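Março, quase meia-noite

Cheguei agora de Gavville, com os pés em papa, e quero escrever isto antes de dormir, senão amanhã já só me lembro do pastel de nata do comboio.

Fui ao dia aberto da Mosix! Andava a chatear toda a gente com isto desde o Natal. Inscreveram-se 200 pessoas e eu fiquei com o número 167, por isso esperei um bom bocado à porta, ao frio, atrás de uma família com três miúdos que queriam saber se os robôs mordiam.

Primeiro houve a palestra (comprida, com demasiados gráficos) e depois a parte boa, o Gastska. Imaginava uma coisa brilhante, de filme, e saiu-me um robô de ar paciente, com umas rodas que chiam um bocadinho nas curvas. O trabalho dele é arrumar salas de convívio: anda por lá, vê o que está fora do sítio e decide o que fazer primeiro. A engenheira que nos guiava contou que já fez 1.830 voltas de treino e que o mais difícil continua a ser perceber o que é lixo e o que alguém pousou só por um minuto. Fartei-me de rir, é exatamente a discussão que temos cá em casa.

Gostei imenso de o ver hesitar. Parava diante de uma cadeira, virava a cabeça, recuava um palmo, voltava a avançar... Parecia a minha tia no supermercado. Um senhor ao meu lado suspirava de impaciência, mas eu ficava ali a tarde toda.

A sala era linda, com paredes azul-petróleo, chão de tábuas de madeira e um banco comprido por baixo das janelas. E uma mesa de air hockey!! Perguntei logo se o robô jogava. Não joga, e a engenheira disse-o com uma cara de quem já ouviu a pergunta umas 57 vezes.

No fim deram-nos um folheto da Owusu, a empresa que faz os sensores, e um café fraquíssimo. Ainda fiz mais duas perguntas, uma sobre tapetes (detesta-os) e outra sobre gatos (ninguém experimentou). Quase perdi o comboio das sete.

Quero voltar no outono, se abrirem inscrições outra vez. E tenho de ver quanto custa uma mesa daquelas, embora não faça ideia de onde a metia, só se tirasse o sofá. Vou dormir.
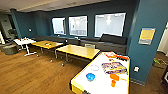 A sala de convívio da Mosix, com a mesa de air hockey em primeiro plano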